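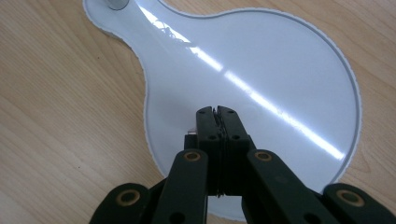
3 min read

How to Look After a White Serving Paddle (and Keep It Glossy!)

By Genalyn Dalisay

I love a paddle-shaped board. Round body for the food, long handle for carrying, and when it's glossy and white like mine, everything you put on it looks better. Olives! Clementines! Even plain crackers. The trouble with shiny white is that it shows every smear the second light hits it, so over the years I've settled into a cleaning routine that I really enjoy. It takes 8 minutes, and most of that is waiting.

What you'll need

A soft sponge (no green scrubby side, please)
Mild dish soap
Baking soda
A cotton swab or an old, very soft toothbrush
Two clean dish towels, one of them the flat kind that doesn't shed

Before you start

If your paddle has a maker's care card, read that first and follow it over anything I say. Coatings vary a lot. Try the baking soda on the underside before you let it near the top.

Step 1: Lay it flat

Clear a spot on the table and put the paddle down with the handle pointing away from you. I used to do this over the sink, one hand gripping the handle and the other scrubbing, and I chipped a very nice paddle on the faucet that way. Table first, sink never. Put a towel underneath if your table is wood and you care about it.

Step 2: Wipe with soapy water

Squeeze a little soap into a bowl of warm water, wring the sponge out well and wipe from the handle down to the round part in long strokes. Go over the whole thing twice. Don't soak it.

Step 3: Do the edges

My favorite part, because it makes such a difference! A white paddle with a gray border or a raised lip collects crumbs and oil right along the line where the two meet. Run a damp cotton swab all the way around, following the curve, and slow down where the handle meets the circle. If there's any kind of fitting near the end of the handle, go around that too.

Step 4: Treat the stains

Turmeric, beet, red wine, blueberries... I have had them all. Mix baking soda with just enough water to make a paste (think toothpaste), dab it on the mark and leave it for three minutes. Wipe with the sponge, barely pressing. Still there? Do it again tomorrow. Pushing harder is how you end up with a dull patch, and a dull patch is forever.

Step 5: Rinse and dry

Wipe off every trace of soap and paste with clean water, then dry right away with the first towel. Switch to the flat towel and buff in small circles until the surface squeaks a bit.

Step 6: Check it against the light

Crouch down so you're looking across the surface toward a window or lamp. The reflection should run across it in a nice bright streak. Anywhere it looks cloudy, there's usually a bit of soap film left, so breathe on the spot and buff again.

Storing it

Hang it or stand it on its edge. If it has to go in a stack, slip a folded towel between it and whatever sits on top. My friend Nusrat Miah uses old pillowcases, which I have now copied.

Got a stain that won't budge? Leave a comment and tell me what you spilled!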